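Intern > Gremien > Arbeitskreis Oberflächen und Möbelbau > Protokolle

Zuletzt aktualisiert: 2024-08-09

Protokoll der Sitzung des Arbeitskreises Oberflächen und Möbelbau

Leitung und Protokoll: Veronica Văduva
Vertreten: Konstruktion, Einkauf, Fertigung, Qualitätssicherung, Darstellung/Katalog
Entschuldigt: Vertrieb

TOP 1 Genehmigung des letzten Protokolls
Das Protokoll wird mit einer Änderung genehmigt. Unter TOP 3 ist »Trockenraum« durch »Klimaraum« zu ersetzen.

TOP 2 Tischserie Onby, Plattenaufbau
Die Konstruktion legt die überarbeitete Zeichnung vor. Das Plattenmaß beträgt 2720 x 800 mm. Die Platte wird aus durchgehenden Lamellen verleimt, Keilzinkung ist ausgeschlossen. Die Gratleisten werden nur mittig fixiert und laufen an beiden Enden im Langloch, damit die Platte quer zur Faser arbeiten kann. Die Fertigung weist darauf hin, dass die bisherige Langlochlänge bei Heizungsbetrieb knapp bemessen ist. Bei den im Februar eingelagerten Mustern lagen zwei Schrauben am Lochende an.
Beschluss: Langloch verlängern, Zeichnungsindex anheben. Freigabe durch die Konstruktion vor dem nächsten Zuschnitt.

TOP 3 Oberflächenbehandlung
Verglichen wurden Hartwachsöl Laizer und der bisher eingesetzte Mattlack. Das Öl lässt sich partiell ausbessern, benötigt jedoch eine längere Aushärtezeit vor dem Verpacken. Der Lack zeigt nach dem Feuchtetest keine Ränder, an zwei Kanten jedoch Abplatzungen. Die Qualitätssicherung hält die Kantenrundung für ursächlich, ein Nachweis liegt nicht vor.
Die Musterplatten werden erneut hergestellt, Kantenradius einheitlich 3 mm, Endschliff Körnung 180. Das Ergebnis ist in der nächsten Sitzung vorzulegen. Bis dahin bleibt der Mattlack Standard.

TOP 4 Lieferant Wotorow
Der Rahmenvertrag über Lamellenware läuft aus. Wotorow bietet eine Verlängerung bei einer Mindestabnahme von 4000 Lamellen an. Der Einkauf hält die Menge für vertretbar, sofern die Anlieferung in Teillosen zu 200 Stück erfolgt. Die Holzfeuchte ist je Teillos zu messen und auf dem Lieferschein einzutragen. Lieferscheine ohne Messwert werden nicht mehr angenommen.
Beschluss: Der Einkauf verhandelt auf dieser Grundlage. Eine Gegenstimme (Fertigung, wegen Lagerfläche).

TOP 5 Artikelstamm Fastari
Die Umstellung der Oberflächenschlüssel in Fastari ist noch nicht abgeschlossen. Altschlüssel bleiben lesbar, dürfen aber in neuen Stücklisten nicht verwendet werden. Offen sind die Gestellvarianten und die Ansteckplatten.

TOP 6 Darstellung im Katalog
Plattenansichten werden künftig gerendert. Die Farbwerte sind vor Freigabe mit dem Handmuster unter Normlicht abzugleichen.

TOP 7 Verschiedenes
Der Breitbandschleifer steht wegen Wartung einen Tag nicht zur Verfügung, der Termin wird ausgehängt. Keine weiteren Punkte.

Für das Protokoll: Veronica Văduva

Weitere Dokumente
Prüfanweisung Holzfeuchte bei Wareneingang
Pflegehinweise geölte Oberflächen
Schlüsselliste Oberflächen, Stand Umstellung
Protokoll der Februarsitzung

Anlage
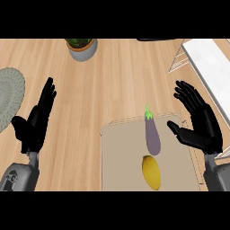 Helle Holztischplatte mit Topfpflanze und rundem Platzset, gerenderte Ansicht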